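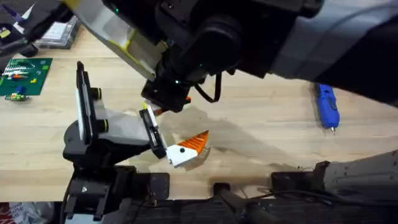 My sister says I can't build anything without talking to it, and she's right, so when I sat down at the table to make the bird I told it the plan. White body, orange tail, one little black dot for an eye. Flat green baseplate for a lawn. How hard could it be?

Well! The bird was supposed to be for my nephew, who had just moved to Staltden and missed the gulls. Back in Ernstead they used to steal his toast right off the porch, and one of them, a huge bossy thing with half a toe missing, he had named Lobo. So I was making Lobo, more or less, with a tail in the wrong color because orange was what I had.

I got the tail on and it fell off. I got it on again and the head went. I took a break and ate crackers over the sink - you can't eat crackers near small pieces, I learned that in June - and when I came back I tried the tail at a slant, and it looked so much like a bird about to leave that I stopped touching it.

Then I mailed it. 700 miles in a shoebox full of socks.

He called two days later. He had put it on the windowsill, he said, facing the street, and it was a very good bird, but it wasn't Lobo.

"Who is it, then?" I asked.

"Flalla," he said, like I should have known. "She's Lobo's wife. She came ahead to look at the apartment."

I asked what she thought of it.

He put the phone down to go and check. I could hear his feet on the stairs, and then a long quiet, and then the feet coming back.

"She wants toast," he said.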